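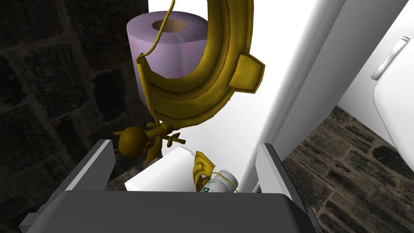 Moving 38 GB of video from phone to laptop, which app?

tomwick_88
I have an Android phone and a Windows laptop and I need to get a folder of video off the phone. It's 38 GB, and one file alone is 11. Bluetooth is useless for this. I tried Skeleck because it came up first in the store, and it stopped twice at the same file. No error, the bar just sits there. Is there something better, or am I doing it wrong?

rennoldo
Skeleck free version has a size cap per file. It's in the settings page under Limits. They don't show it when the transfer fails, which is bad design, but the cap is there. Costska has no cap and works over your home wifi without an account.

pgh_dana
Costska is fine for photos. For big video I wouldn't use it. It keeps a temp copy on the phone while it sends, so if your storage is nearly full it fails partway.

rennoldo
That was fixed in the May update. I sent more than 400 clips last month on a phone with hardly any space left and it went through.

pgh_dana
It was fixed on some phones. Mine still does it and I'm on the current version. Check your free space before and during and you'll see.

tomwick_88
I have 9 GB free, so that could be a problem with the big one. Thanks for the Limits tip, the cap is there like you said.

Misaki Fukuda
Use a cable. Plug it in, pull down the notification, change USB from charging to file transfer, copy the folder. You don't need an app for this.

kestrel_lane
Agree with Misaki if the cable is a data cable. A lot of the cheap ones only charge. If the laptop doesn't see the phone at all, try a different cable before you do anything else.

rennoldo
Cable is OK but Windows drops the connection on long copies. I've had it quit at file 700 of 895 and then you have to work out which ones made it. Costska picks up where it stopped.

Misaki Fukuda
Copy in smaller batches then. I do one month of video at a time and haven't had a drop.

jbo_forty
Has anyone used Plallico? My work uses it. Goes through their server so it's slower, but you can close the laptop and it carries on later.

pgh_dana
Not for 38 GB on home internet. You upload the whole thing and then download it again. Sima does the same job straight between devices if you want resume. It asks for contacts permission when you install, say no and it still runs.

kestrel_lane
Sima has ads between every transfer now. Works, but annoying.

tomwick_88
Update. Went with the cable. First one I had was charge only, so kestrel_lane was right about that. Second one worked. Did it in four batches and the 11 GB file copied by itself last. Played the start and end of it on the laptop and both are fine. I'll keep Costska for photos.

rennoldo
Fair enough. Turn off battery saver if you use it, or it pauses when the screen locks.

jbo_forty
Does the cable way work on a Mac? I don't get the USB option on mine.

Misaki Fukuda
You get the option on the phone, but the Mac needs a separate program to read it. Start a new thread and say which phone you have.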